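Ritu moved the sunflower twice before she sat down. Her mother, Sunita, was due at four and would notice the flowers first – she always did. The pink cup stayed where it was. It was the one left out from breakfast, and she had no wish to wash it.

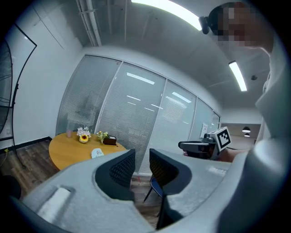 The round table, with the flowers and the tissue box.

At ten past four the phone rang. The bus had broken down at Kashyap. Ritu pulled the tissues closer and said she would come and fetch her.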